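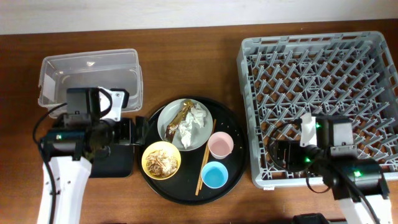 Table clearing, both arms in start position. Tub on the left, rack on the right, leftovers in the middle.

ok so a little thread on what we've been doing with Fiseo all of May, because I finally have a result I like!

The task is bussing a tray: trash and scraps go in the clear tub, dishes go in the gray rack. Two arms, one policy, no hand-written order of steps.

First version was trained on 400 teleop demos, and it got really good at cups and really bad at tissue. It would pinch at the wad, miss, and then just keep pinching the same spot forever (painful to watch)

So we tried something kind of dumb. We kept the 400 but relabeled them by what the arm was holding, and let the policy guess that label before it moves. We call it Borico, don't ask, it was late

Tissue got way better! Foil too. Over 2 times as many full trays cleared compared with the old version, same arms, same demos.

Chopsticks are still a mess. They lie flat and the fingers want to come in from the top. I think that's a grasp angle thing and the labels won't save us there.

Bowls with food still in them are next. Wish me luck, I'm the one who mops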